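2층 공용 작업방 정리 모임 회의록 (목요일 저녁 7시)

참석: Aqeel Farooqui, Edvin Eklund, 그리고 Tukden 모임 식구들. 기록은 이번에도 제가 맡았습니다. 말이 길어지는 버릇이 있으니 바쁘신 분은 굵은 글씨만 읽으셔도 됩니다.

차를 한 잔씩 따르고 나서 지난번 회의록을 소리 내어 읽었고, 고칠 곳이 없다고 하여 그대로 받았습니다. 그러고는 바로 공구함과 놀이용품 이야기로 넘어갔습니다. 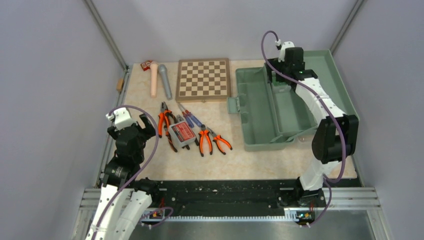 *마지막 수정: 목요일 오후 9시 40분*

## 1. 초록색 공구함

연한 초록색 공구함을 어디에 둘지부터 의논했습니다. Aqeel 님은 문 옆 선반에 올려 두면 누구나 들어오자마자 꺼내 쓸 수 있어 좋겠다고 하셨고, Edvin 님은 안에 공구가 차면 꽤 무거우니 높은 데는 위험하지 않겠느냐고 걱정하셨습니다. 두 분 다 어찌나 다정하게 말씀하시는지 듣는 사람이 다 흐뭇했습니다. 한참 이야기한 끝에 선반 맨 아래 칸으로 뜻이 모였습니다.

칸막이가 있는 안쪽 트레이에는 나사와 못 같은 자잘한 것만 넣고, 펜치처럼 손잡이가 있는 공구는 깊은 칸에 눕혀 넣기로 했습니다. 트레이에 큰 공구를 억지로 끼워 두면 뚜껑이 잘 안 닫힌다는 말씀이 여러 번 나왔고, 저도 그런 적이 있어 얼른 고개를 끄덕였습니다.

**결정: 공구함은 선반 맨 아래 칸. 펜치는 깊은 칸, 작은 부품은 트레이.**

## 2. 체스판과 마이크

나무 체스판은 계속 이 방에 두기로 했습니다. Nusham 어린이반에서 토요일마다 빌려 가고 싶다는 부탁이 와 있는데, 반대하는 분은 없었습니다. 다만 말 주머니를 따로 들고 다니다가 잃어버릴까 봐 걱정이라, 빌려 갈 때는 판과 주머니를 같은 가방에 담아 드리기로 했습니다. 가방은 Edvin 님이 집에 남는 것이 있다며 가져오시겠답니다. 고맙습니다!

마이크 이야기도 잠깐 했습니다. 회색 마이크는 발표회 때까지 창가 서랍에 넣어 두고, 꺼내 쓴 분이 마른 천으로 한번 닦아서 돌려놓기로 했습니다. 분홍색 것도 같은 서랍에 나란히 넣습니다. 서랍이 좁으면 가운데 칸막이를 빼도 된다고 Aqeel 님이 덧붙이셨습니다.

**결정: 체스판은 대여 가능, 말 주머니와 함께. 마이크는 창가 서랍.**
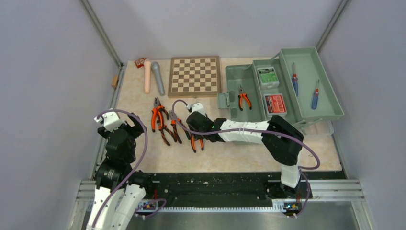

## 3. 펜치 손질과 구입

주황색과 검은색이 섞인 손잡이 공구들은 모두 한 벌로 생각하고 같이 보관합니다. 다 쓴 뒤에는 벌어진 손잡이를 오므려서 넣어 주세요. 벌어진 채로 두면 자리를 곱절로 차지하고, 다음에 꺼내는 분이 손을 찧기 쉽습니다. 날 부분에 기름칠하는 일은 Aqeel 님이 봄까지 맡아 주시기로 했는데, 혼자 하시기 심심하니 시간 되는 분은 곁에서 말동무라도 해 드리면 좋겠습니다.

새 공구를 더 살지도 이야기가 나왔습니다. Sandberg 목록을 돌려 보며 다들 눈을 반짝였지만, 지금 있는 것부터 아껴 쓰자는 의견이 많아 다음으로 미루었습니다. 기름은 Wadar 가게에서 한 통만 사기로 했습니다.

**결정: 공구 구입은 보류, 기름 한 통 구입.**

## 4. 그 밖의 이야기

- 탁자는 쓰고 나서 젖은 행주로 닦고, 마른 행주로 한 번 더 닦아 주세요.
- 작은 빨간 봉지는 주인이 계시면 Edvin 님께 말씀해 주세요. 다음 모임까지 따로 맡아 두시겠다고 합니다.
- 찻값은 한 사람에 1,000원씩 그대로 걷습니다.

다음 모임도 목요일 저녁 7시, 같은 방입니다. 과자는 제가 구워 가겠습니다.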